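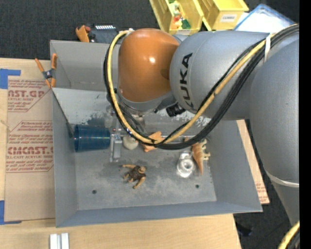
The grey bin on the wooden tabletop, blue cup lying on its side

Odds and ends: the grey bin

Since the last newsletter we have had more correspondence about the grey bin than about the roof, the parking and the new heating put together. I had thought the heating would get people going. It cost a good deal more than the bin did and it makes a noise like a goose at four in the afternoon. But no, everybody at Forkik wants to talk about the bin, so the bin gets the page this time and the heating can wait for November.

For newer tenants: the bin takes things that have no home. It came in with the Vernelum lot when they moved up from the ground floor, and it was meant to go back down once the shelves were up. The shelves went up. You can see from the scratches on the inside that it has had a working life, and there are some darker worn patches on the bottom that have been there as long as I have. Kadri Strazds went at them last winter with bicarbonate of soda and then with something out of an unlabelled bottle, and reports no change in the patches and a slight change in her gloves.

It also has two small holes in the floor. We mention them for the benefit of whoever keeps asking whether it could be used for ice at the October supper. It could, for a while.

The blue cup

Several of you have written in about the blue cup. It is plastic, see-through if you hold it to a window, with fine ribs up the side, and it has been claimed so far by Struan Mackay, by both people in the upstairs print room, and by a man from Dender who was only here to read the meter. Struan's case is that he had a set of them for a picnic and came home one short. The print room's case is that they have always had it. The meter man has not followed up.

My own view is that a cup which three parties can lose without any of them going thirsty is a cup that belongs to the building. It can live in the kitchen, on the hook side of the cupboard, and whoever uses it can wash it. Please don't put it back in the bin because you felt awkward about it. It has been rescued once already and came back inside a day.

The cream thing

Then there is the cream-coloured object, rounded, rather like a shell. I have been asked what it is by people who plainly think I am withholding the answer. Siiri Rebane says it is the top of something. Indrek Zariņš says it is the bottom of something, and that anyone who has owned a bathroom would know it. Sorcha Rennie thinks it might just be a shell, or somebody's idea of one, and has asked that it be kept somewhere she can visit it. If it has come off a thing you own, and that thing now has a gap in it, do come and try it for fit. I am in Room 103 most mornings, and I'd be glad to see the back of the subject.

What the bin is for

This was all written down once, on a card, and the card was put in the bin, which I suppose shows that somebody had read it. So, again.

Small things found in corridors, on stairs or under the long bench go in. So do lids, if you have honestly looked for what they belong to. Spare cups, single tent pegs, the odd piece of a game, fine.

Food does not go in. I include sealed food, food you were going to come back for, and the pot of Jõgi honey that somebody described to me as "not really food, more of a gift". Batteries go to the tub by the back door. Keys come to me, and I will send a message round the same day, because the last set spent a fortnight under a tea towel while their owner climbed in and out of his own studio by the window. Post for other people goes to other people.

Anything still there at the end of October will be laid out on the table for a morning, first come first served, and whatever is left after that goes to the school sale. Last year's leftovers did rather well there. I am told the bag of curtain rings started a small bidding war between two grandmothers, and the whole table brought in over £630 for the library, though I should admit that most of that was one very nice lamp which did not come from us.

On the matter of a second bin

Siiri has proposed a second bin, so that we can sort the useful from the hopeless. I am against it, and so is Kadri, who would be the one scrubbing it. We had two bins briefly in the old building. Within a month both had the same things in them and there was a third bin, started by someone who wasn't sure which of the first two to use. Those in favour are welcome to come and argue over coffee, which is at half past ten in the kitchen as usual. Bring your own cup, or be quick and get the blue one.

Other small business: the long bench wobbles again, Indrek has the right spanner and would like to be asked nicely. The lower toilet light is on a timer now, so wave. And the person who has been leaving windfall apples by the front door, thank you, the cooking ones went into two crumbles and we have no more custard powder.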